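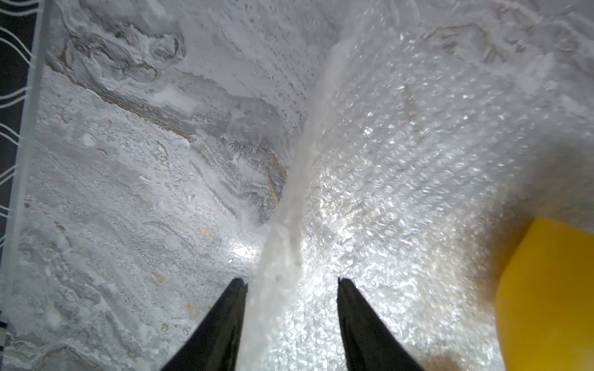
Who decides how hard a gripper may press on a wrapped item?

The person who signs the task sheet decides, and the figure goes on the sheet before the arm is switched on. If there is no figure, the task does not run.

Handout 2: Good practice for wrapping and packing tasks
Robot Handling, Gretby site
Everett Park

The rules in this handout follow the Zukar house code, section 10. You do not need to learn the section numbers, but you should be able to say which rule applies when you set up a bench.

Before the run
Check both fingertips for chips and burrs. A rough tip will tear thin plastic.
Set the force limit from the task sheet. Do not copy it from the last job.
Clear the bench of anything not on the sheet.
Tell the other person at the bench that you are about to start.

During the run
Keep hands outside the marked area while the arm is live. To straighten the wrap, press stop first and wait for the light - a pause in movement is not a stop.
Bubble wrap reflects light and can hide the edge of an item. Use the slow speed for the first approach.

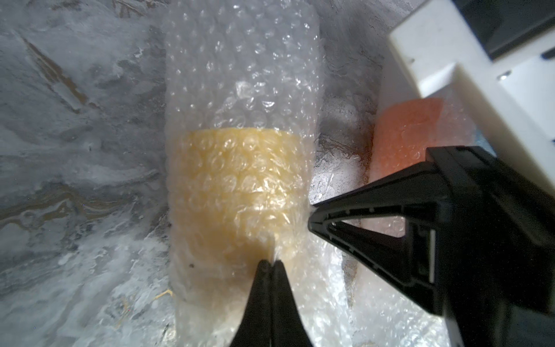
If the force reading passes the limit, stop the run and write it down, even when the item looks fine. The Pleltville log has 790 runs in it, and nearly 329 have no force entry, so they can't be used for the review.

After the run
Park the arm, then save the log under the task number. Faults go on the Obi form, one form for each fault.

Reading for next time: section 10, the part on shared benches.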